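## Part 3: Placing and Pairing Your Kulora Room Sensor

Welcome back! If you have worked through Part 2, your Domo hub is plugged in, its light is a steady green, and you are ready for the part most people look forward to, which is finding a good home for the sensor itself. Set aside 12 minutes or so of quiet, put the kettle on if you like, and read the whole section once before you pick up a screwdriver.

The Kulora reads temperature and humidity, and it does its best work in the rooms where people sleep. A small bedroom with an open shelving unit against one wall suits it very well.

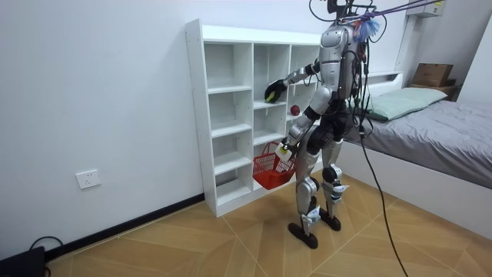
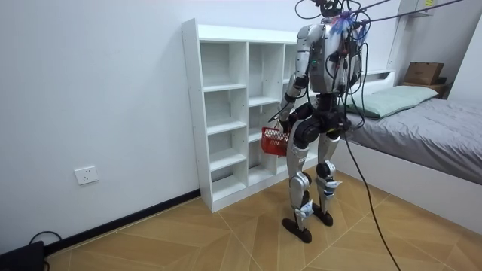 ### 3.1 Choosing the spot

1. Pick an inside wall if you can. Outside walls run cold in December and warm in July, and the sensor will faithfully report the wall instead of the room.
2. Measure 60 inches up from the floor and make a light pencil mark. A few inches either way won't hurt.
3. Look around for anything that gives off heat – a lamp, a radiator, the back of a television – and move along the wall until you are at least an arm's length away from it.
4. If you would rather not drill, stand the sensor on an open shelf using the fold-out foot. Choose a shelf near the height of your pencil mark and bring the sensor right up to the front edge, with the small vents facing into the room.

> **Note:** Please don't put the sensor inside a drawer, a lidded box or a closed cabinet. It will still pair, and it will still send readings, but they will lag well behind the room and you will wonder why the heat comes on so late.

### 3.2 Fitting the battery

1. Hold the sensor face down in your palm and turn the back plate to the left until it clicks.
2. Slide the battery in with the plus sign facing you.
3. Pull the clear tab straight out. It can be stubborn the first time, so go slowly.
4. Wait for two short blinks, then turn the back plate to the right to close it.

> **Caution:** The coin battery is dangerous if swallowed. Keep the new one, the old one and the little packet they come in away from children and pets, and tape over the old battery before you take it for recycling. If you think a battery has been swallowed, get medical help right away.

### 3.3 Pairing with the Domo hub

1. Bring the sensor into the same room as the hub. You can carry it back to its spot afterward.
2. Open the Erkska app and tap **Add a room**.
3. Press and hold the button on the side of the sensor until the light turns blue, then let go.
4. Type in the four-digit code printed inside the back plate. The one on our test bench is 1318, and yours will be different.
5. Give the room a name you'll still recognize next winter. "Back bedroom" is kinder to your guests than "Room 4."

If the light turns red, the hub didn't hear the sensor. Press the button once to cancel, move a little closer and start again from step 3. Kumaresan Chacko on our support desk suggests closing the app fully between tries, and that does clear up most of the stubborn cases.

### 3.4 Letting it settle

Leave the sensor alone overnight. The first few readings often run high – it has been in your warm hands, after all – and they come down by themselves. The sensor stores up to 2,000 readings, so a short power cut at the hub won't leave a hole in your chart.

If you bought the Devadiga wall bracket, its screws and paper template are packed under the cardboard tray. Fitting instructions are in Part 4.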